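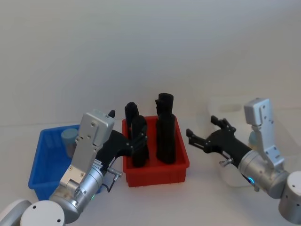 Red bin in the middle, blue bin to its left.

Pullstead Craft Supply Swap: Your Questions

We get a lot of the same questions at the door and by email, so Bindu Nadar and I sat down with a pot of tea and tried to answer them all in one place. If yours isn't covered, please write to us anyway. We like hearing from people!

What can I bring?
Almost anything you'd use to make something else. Yarn, fabric, buttons, beads, paper, ribbon, knitting needles, rubber stamps, half-used pads of watercolor paper, that cross-stitch kit you were going to start two winters ago (we all have one). Fabric should be washed and at least the size of a dinner napkin. Smaller scraps are welcome if you bag them together, and the quilters will love you for it.

What can't you take?
Opened glue, spray paint, solvents, anything with a strong smell of smoke or mothballs, and sewing machines. I know the machines are a disappointment. We tried them for a while, and testing and storing them was more than we could manage.

How do the points work?
You get one point for each bag you bring, and a point lets you fill one bag of the same size from the tables. We lend you the bag, so nobody has to guess at sizes. New members start with 3 points, and you don't have to bring a thing on your first visit. Points don't expire.

What does it cost?
Membership is $38 a year for a household, and that covers everyone living under your roof, including the aunt who only comes for the buttons. If that's a stretch right now, have a quiet word with Yanling Deng at the front desk and she'll sort something out with you. A single visit without membership is $5.

Do I need to sort my things before I come?
It helps a great deal, but please don't let it keep you at home. If you have the time, put yarn with yarn and paper with paper, and tie loose needles together with a bit of string. If you don't, just tell us at the desk that the bag is mixed and we'll go through it in the back.

Can I bring my children?
Yes, please do. Children under 12 need a grown-up with them, mostly on account of the pins. Muchen Zou runs a drop-in making table from 10 a.m. until noon, with felt, paper and washable paint — wear old sleeves.

I have a whole sewing room to clear out. Can you help?
We can, and we're glad to. Many of our nicest donations come from someone's mother or grandmother, and we know it isn't always an easy job. Call ahead before bringing more than five bags, so we can make space. For very large collections, Xiuying Wan can come to your home and look things over with you first.

Are you open all year?
We close for August, when the room gets too warm to enjoy, and open again the month after.

Where do I park?
Use the lot behind 183 Pylypenko Street and come in through the side door. The front steps are steep, and the side door has a ramp. The bell is a bit shy, so give it a good long press.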